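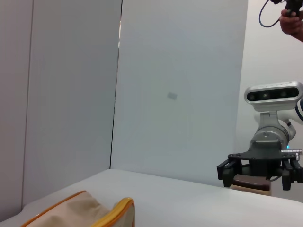
Who can bring clothes to the Treritdale Mending Days this August? Anyone who lives, works or goes to school in town, and there is no charge for the first two items.

The Treritdale Public Library and Flalano, the sewing shop on the square, are happy to announce that the Mending Days are coming back for a second summer, and they are bringing more chairs with them this time! Last year, 26 menders sat down in the reading room with their needles and thimbles, and the line for zippers went out past the coat rack before lunch.

Doors open at 9 in the morning and work goes on until the last hem is finished, or until 4:30, when the library has to close up. Bring clothes that are clean, along with any buttons that have come off them (check the bottom of the washing machine, which is where most of ours turn up). Coats with heavy linings and anything made of leather are best left at home.

"I brought in my late father's work jacket last summer, thinking it was past saving, and I wore it all winter," said Naima Naciri, who runs the library's adult programs. "People stayed to talk long after their things were done, and I'd love to see that again."

Liesbeth Visser of Flalano will teach a beginners' class in darning at 1:00, with room for 19 people. Wool, needles and darning eggs are provided, and children over ten are very welcome if a grown-up comes along. Places can be held at the library's front desk or by phone.

Tibor Szabó will be sharpening scissors by the side entrance all day, so do bring those too, wrapped in a towel please.

Press contact: Mwajuma Were, Treritdale Public Library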